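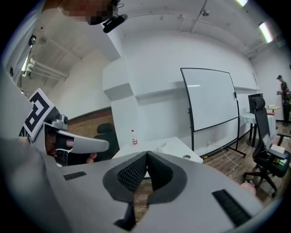
February, late afternoon. Notebook 3, glaze bench.

Picking up the celadon again after the break. Where I left it: the Gallico base in its third version crawled on every single tile with a sharp edge, and the color went from the soft gray green I wanted to something like old dishwater. Roland thinks the crawling is a dust problem. I think it's too much clay in the recipe and I applied it too thick on top of that. We have been going back and forth on this since Christmas and it's time to do it properly.

So, plan for this round. Same clay body (the Ustthorpe porcelain, last of the old bag, must tell Gemma to order more), same bisque, same kiln, and change one thing at a time for once in my life. I made up 344 grams of dry base, which is a silly amount, but that's what was left once I'd scraped out the feldspar tub. Split it into jars. Jar A is the base as it stands. Jar B has half of the raw kaolin swapped for calcined. Jar C is jar B with a little more iron, just to see if I can pull the color back toward green.

Sieved everything twice through the 200 mesh. The first pass was horrible, it took forever and I got most of it down my apron. Second pass went through like milk! Jar A still wants to settle hard at the bottom, and I didn't add any bentonite because then I'd be changing two things. Just stir it before every dip. Every dip, Arnaldo, not every other dip.

Specific gravity, since I never wrote it down last time and then spent an hour guessing: jar A came out at 1,447 grams to the liter. B and C were a hair thicker so I let them down with water until they matched. Used the tall measuring cylinder, not the jug, the jug lies.

Dipping: all tiles held for a slow count of three, wiped with a damp sponge first and left to dry on the rack (this is for Roland and his dust). Half of each set got a second dip on the upper third. I scratched the jar letter into the back of each one with a needle and painted it in iron wash too, so we won't have another set of mystery tiles like the ones in the blue crate. Does anybody know what those are, by the way? They're lovely. One of them is the best tenmoku to come out of this room and it has "try again w/ less" on the back and nothing more.

Looked at the dried glaze before loading. Jar A already has hairline cracks on the double dipped part, you can see them easily with the loupe. B has one or two near the rim and C has none that I can find. I'm trying not to feel smug before it's been through the fire. Jade came by, ran her thumb over a B tile, and said it felt powdery compared with A. She's right, it does rub off more. If B turns out to be the answer we'll have to be careful handling it, or put a bit of gum in.

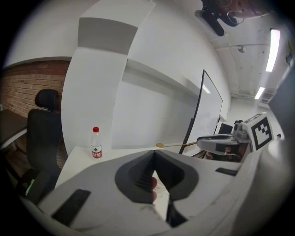

The other thing I want to sort out is the reduction. Going back through the log, the good celadons from last spring all came out of firings where Theano started reducing early, well before the glaze had begun to melt. Since then we've drifted later and later, mostly because whoever is on the kiln wants to have lunch first (me, it was me). I'd bet the dishwater color is down to that more than the recipe. But if I change the firing now then I can't compare with the last lot, so here's what I've settled on: this load goes through on the late schedule exactly as before, and I've glazed a duplicate set of everything to go in the next one on Theano's early schedule. Twice the work but at least we'll know.

Loading notes. Test tiles on the middle shelf, front and back, standing up in the clay combs. Cone packs next to both sets. Two of Gemma's bowls are on the top shelf because there was room, and she knows it's a test firing and says she can live with whatever happens. The Sedgwick shelf has a drip of something on it, I ground it down and gave it a fresh coat of wash, but please don't put anything good on that corner.

Slow start, 62 degrees an hour until it's past the damp stage, then the usual program. The burner on the left was a bit lazy to light. Third go it caught and it has been fine since, but I'd like Arnaldo to have a look at it when the kiln's cold.

Still to do: weigh out the duplicate of jar C, I'm short by one tile. Clean the sieve (soaking in the small sink, don't tip it out). Find the Nudumska ash sample, which was on the windowsill in a yogurt pot and now isn't. Ask Theano for her spring notes, the handwritten ones with the damper positions.

Don't open the kiln before it's under 100, however much you want to look. Theano has the key anyway.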